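3. Gathering the examples

Our plan, written in January with great confidence, was for 500 demonstrations of one task: pick up a soft item, put it in a cubby. Adelmo De Luca wrote the task sheet, and the rest of us found out what it left out, mainly how fabric behaves. 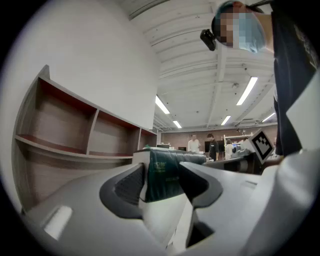 Fig. 2. Hand-held gripper with a green fabric item, shelving unit at left.

We threw out the first 50 takes over a mistake in our own start position. The next 100 went into the Garkano training set. Skiro, our labeling script, rejected 3 of those for reasons it has kept to itself. The remaining takes are covered in section 4.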